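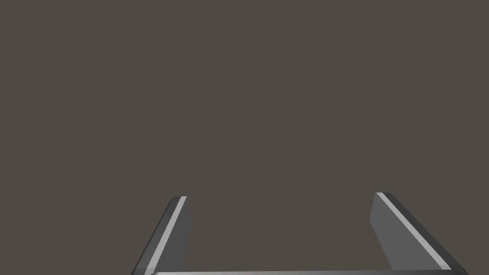
In Defense of the Slow Second Season

Rhiannon Beddoe
23/08/2021

My sister-in-law gave up on Nollholm four episodes into its second season, and she told me so over the phone in the voice people use when they've quit a gym. She had loved the first season. She'd loved it so much that she made me watch it, and then I loved it, and then she left me alone in there with six episodes to go and no one to text about them.

So I have had some time to think about why I stayed, and I'd like to make a case for it, if you have a few minutes and something warm to drink.

The first season, you'll remember, was all engine. Samuel comes home to the island, the ferry company is bought out, his brother's boat turns up in the wrong harbor, and every episode ends with somebody opening a door they shouldn't. I watched the last three in one night and went to work the next day looking like laundry. It was great fun! I wouldn't take a minute of it back.

Then season two opens with Samuel repairing a fence. He repairs it for most of an episode. His mother brings him lunch, they talk about a cousin's wedding, and she goes back inside. I remember checking how much time was left, and I'm not proud of that, but by the third episode I had stopped checking. I had started to notice how his mother never quite finishes a sentence when the brother comes up, and how Samuel has learned to finish them for her with some remark about the weather.

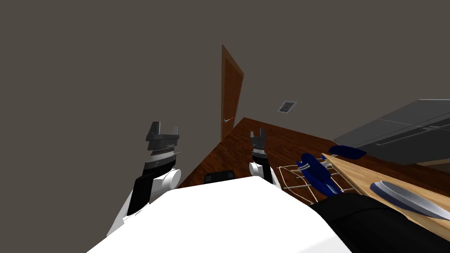

Bleddyn Beddoe, reading this over my shoulder, would like it known that he found the fence episode unbearable and that a show can be sad and still get on with things. He's my husband and he's entitled to his view. He also cried at the wedding in episode seven, and I don't think he would have if we hadn't spent all that time hearing about the cousin — her bad knees, her first fiancé, the business with the borrowed van.

I think what bothers people is the feeling of a broken deal. We were promised a mystery and they handed us a family. I understand that, I do. When I pay for a streaming service I'd like to get what I came for, and there are evenings when I come home wanting a chase and a villain and bed by ten. But I grew up on shows that ran all winter, where some weeks nothing much happened except that two people you liked had an argument in a kitchen, and those are the ones I can still quote to my kids. The plots went out of my head years ago.

A season that slows down is taking a chance on us, and I find I rather like being trusted that way. 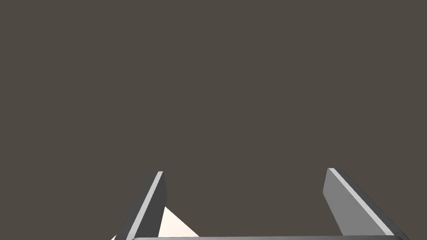 What I'd Ask of Season Three

Please don't panic. I've read that the new episodes arrive in October, and the trailer has a fire in it, and a helicopter, and Samuel running. He may run all he likes as long as he stops for lunch with his mother now and then. I'd also like to see that fence again.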